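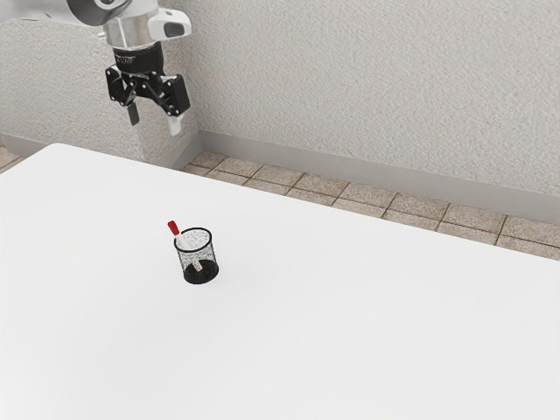

**kasadport_kim**
Ok, settle this for me. We repaint the kitchen in March and I've narrowed it down to Jatlow eggshell or Jatlow satin. Two kids, one very drooly dog. Which one wipes clean?

**iturra88**
Satin, all day long. I did our hallway 3 years ago and crayon still comes right off!

**SoledadToledo**
Gotta disagree. Satin shows every roller mark and every patch underneath. My walls are bumpy and it looked awful by the window, so I went back to eggshell (138 bucks, ouch).

**iturra88**
That's a prep problem though? Sand it with 100 grit, then prime.

**SoledadToledo**
I did sand! Twice!! Old plaster is old plaster.

**kasadport_kim**
Ours are pretty lumpy too, ugh. Maybe satin just behind the stove and eggshell everywhere else?

**iturra88**
Fine by me, but get 2 coats on before you judge it.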